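Veltadura ouvre son module « Intérieurs » aux abonnements de laboratoire

Rédaction Derudden – février

Veltadura propose depuis ce mois un module d'environnements domestiques pour son simulateur de robots humanoïdes. L'offre vise les équipes qui entraînent des politiques de locomotion et de manipulation avant le passage sur matériel. Nous avons utilisé la version d'évaluation sur la pièce de démonstration, chambre et coin salon réunis, avec la vue embarquée et une vue externe.
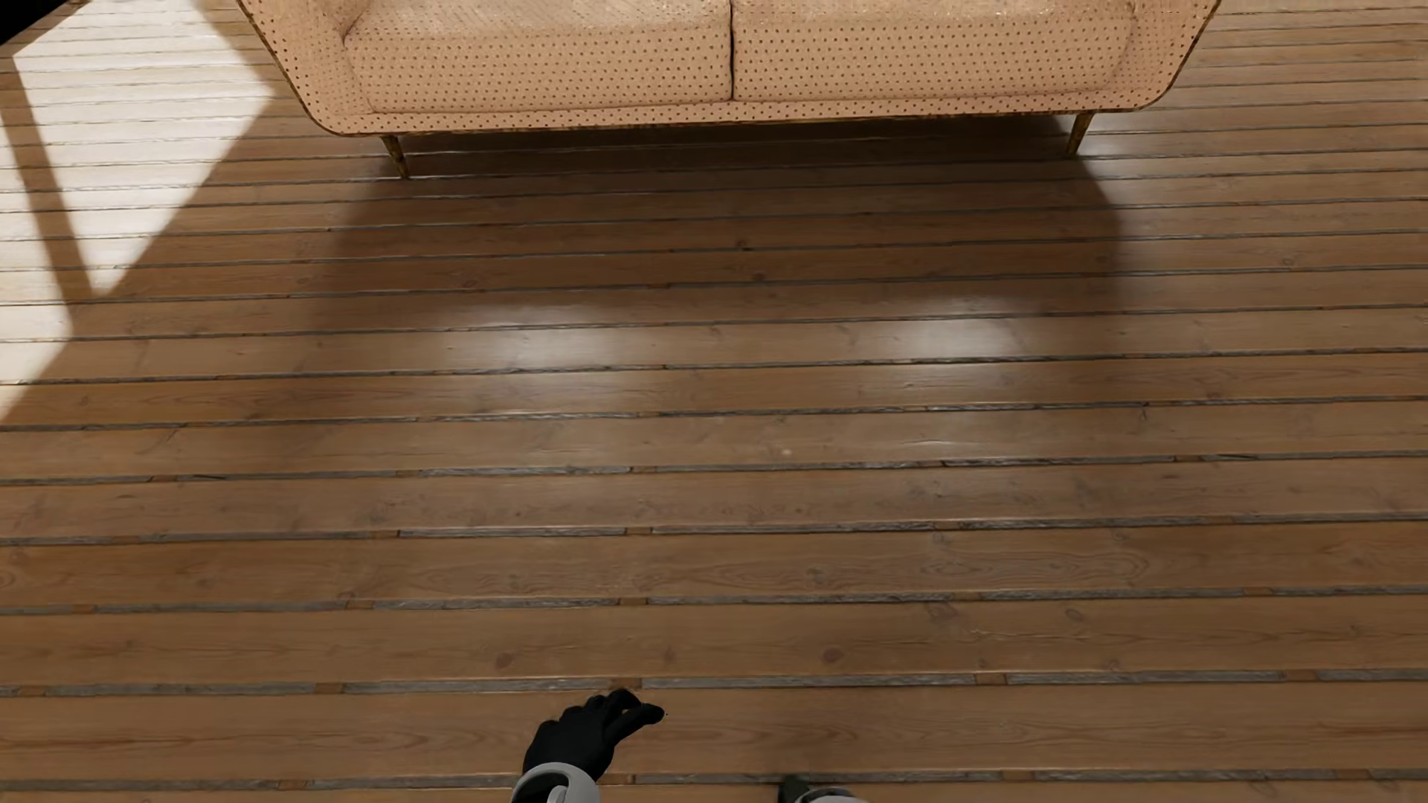 Vue embarquée, puis vue externe, même pièce.

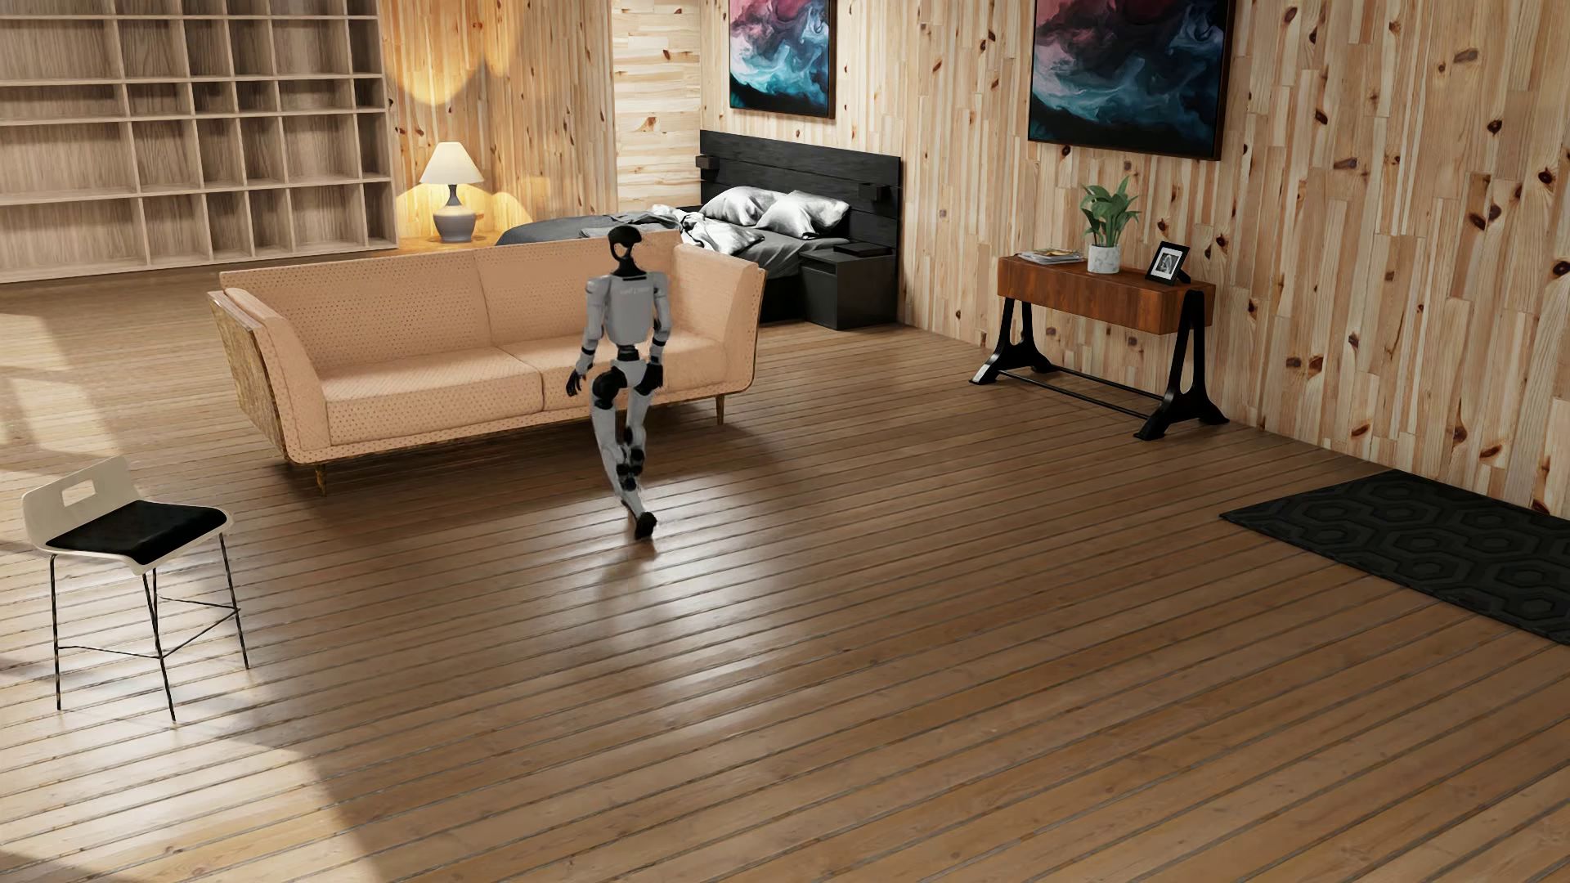
Bach signale, pour avoir testé le module de son côté, que le rendu des sols brillants pèse lourd sur la carte graphique et qu'il vaut mieux le désactiver pendant l'entraînement, quitte à le rétablir pour l'évaluation des modèles de vision. Nos essais vont dans le même sens. Reflets désactivés, nous avons fait tourner 300 instances en parallèle sur un seul poste ; reflets actifs, le même poste s'est arrêté bien avant, faute de mémoire vidéo.

Le catalogue livré compte 1426 objets, meubles et accessoires confondus. Chacun possède un maillage visuel et un maillage de collision distinct. Les pieds fins et les piétements sont correctement traités, ce qui compte pour la planification des appuis. Les textiles sont en revanche rigides par défaut : couvertures et oreillers ne se déforment qu'avec l'extension souple, facturée à part.

L'éclairage se règle par source. La lumière solaire directe produit des zones presque blanches au sol, à contours nets, utiles pour éprouver un estimateur de profondeur ou une segmentation. Lampes et soleil peuvent être tirés au hasard à chaque épisode, de même que les textures. La position des meubles se randomise aussi, mais sans contrôle de cohérence : une part des tirages place un siège contre un mur ou dans un passage, et le filtrage reste à la charge de l'utilisateur.

Côté robot, le module accepte les descriptions URDF et MJCF. La caméra de tête se configure en inclinaison et en focale. L'import de notre modèle a demandé 3 corrections manuelles sur les limites articulaires de la main – la documentation n'en dit rien.

La licence annuelle de laboratoire est fixée à 4000 euros hors taxes, mises à jour comprises. Le connecteur Prillholm, qui exporte les trajectoires vers un serveur d'apprentissage distant, est inclus. Le support répond par courriel, en anglais uniquement.

Dernière mise à jour : février, 16 h

À lire également
Connecteur Prillholm : notes de version
Maillages de collision : choisir la bonne résolution
Randomisation d'éclairage et transfert vers le réel
Import URDF : erreurs fréquentes sur les mains articulées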